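Storing dry goods in plastic tubs: moisture, moths and lids
Updated 9 May 2019

Flour, rice and oats keep longest in a closed tub at a steady, cool temperature.
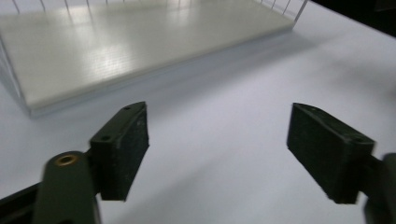 Reshma Lekota: My flour clumps by December every year, and the lid is shut tight. The cupboard is on an outside wall. Should I move the lot or change the tub?

Move it first. An outside wall runs colder than the room, and moisture in the air inside the tub settles on the cold side. A tub standing 15 cm clear of the wall is usually enough. If the clumping continues, the flour was damp when it went in, or the tub was.

Drying the tub
Wash in warm water with a little washing-up liquid and rinse twice. Stand it upside down on a rack overnight, lid off. A tea towel leaves water in the corners and under the rim. Lids with a removable seal should be taken apart, as the groove holds water for longer than the tub does.

Testing the seal
Put a folded sheet of kitchen paper in the empty tub, close the lid and hold it under a running tap for a few seconds, turning it once. Wipe the outside before opening. A wet patch on the paper gives the position of the leak. Seals flatten with age. Turning the seal over sometimes gets another year from it - the Ustel type can be turned, the Tutar type has a lip and cannot.

Moths
Eggs often arrive in the bag. Freeze new flour at minus 17 or colder for four days, in its bag, inside a second bag. Let it come back to room temperature before opening either one, otherwise water forms on the flour. Wholemeal needs this more than white.

Filling
Leave 2 cm below the rim. Do not tip new stock on top of old. Empty the tub, wipe it dry, put the new in first and the old over it. Cut the date off the bag and tape it to the underside of the lid.

Cloudy plastic
Fine scratches will not come out. A white film is generally limescale and lifts with one part vinegar to nine parts water, left for an hour. Rinse well. Smells from spices need bicarbonate of soda and a night with the lid on, and cumin may need two.

Next page: glass jars and rubber rings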